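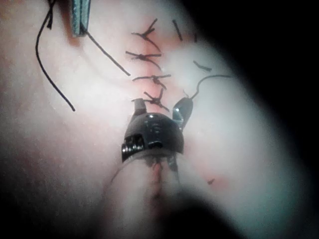

El folleto de Bundier promete «sutura asistida al alcance de cualquier centro docente» y yo, que llevo años oyendo frases así, pedí una prueba antes de firmar nada. Me la concedieron en julio de 2020, con el kit completo: brazo, pinza, consola y una caja de almohadillas de tejido para practicar.

Vamos a lo bueno primero, que lo hay. Los nudos salen. En la almohadilla hay cuatro puntos negros, uno encima de otro, y los bordes de la incisión quedan juntos en ese tramo. Más abajo la línea sigue abierta. Los cabos, en cambio, van cada uno por su lado, largos unos y cortos otros, y al lado hay restos de hilo. A un residente mío le haría repetirlo.

Calum Dow, el comercial, insistía en que eso «es cosa de parámetros». Puede ser. Pregunté cuáles y me remitió al manual, que tiene 107 páginas y dedica tres a la tensión del hilo. Ninguna habla de la longitud del cabo.

Luego está el dinero. El precio de entrada parece razonable hasta que lees lo de la licencia: casi 3000 euros al año, almohadillas aparte. Y las almohadillas tienen que ser las suyas, claro. Dolores Haddad, que lleva el taller de simulación de Stultier, las sustituyó en marzo por otras más baratas y la consola le daba error de calibración cada dos por tres. Bundier le contestó a los 19 días.

Tampoco me convence lo de «asistida». ¿Asistida cuánto? El folleto habla de autonomía en la portada y de supervisión continua en la letra pequeña. Si tengo que estar yo delante todo el rato, quiero saber qué me ahorra, y en la demostración no me lo supieron decir.

He pedido dos cosas por escrito: el registro de fallos de otros centros y una segunda prueba con almohadillas de otra marca. Si me contestan, lo cuento por aquí. De momento el contrato sigue sin firmar.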